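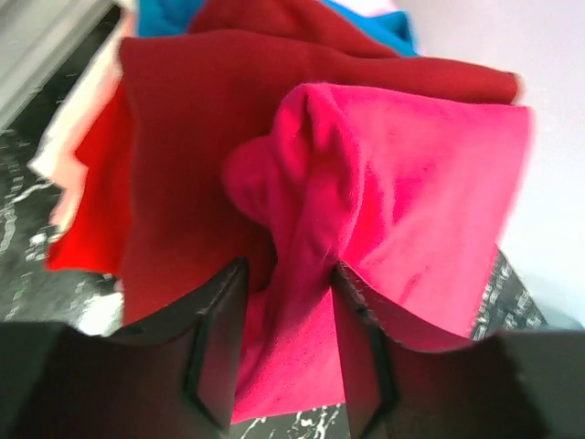 Nii Essien asks why his mother never puts the red shirt in the wash with the pale ones. It is a good question, Nii, and the answer is about color.

The color in cloth is called dye. In new clothes, a little dye can be left that did not hold well to the threads. When the cloth goes in warm water, this dye comes out and swims around. Then it finds another cloth and stays there. So a white sock can become pink!

Dark red and bright red are famous for this. Pink is a softer color, but it can also lose some dye when it is new.

How can you help at home? Make two piles before washing — one for red, pink and orange, one for white and pale things. Soft, fuzzy cloth likes cool water too. Shake every piece open, so no small sock hides inside a fold.

Try it with a grown-up: put a new red cloth in a bowl of warm water and wait 10 minutes. Is the water still clear? Write down what color you see.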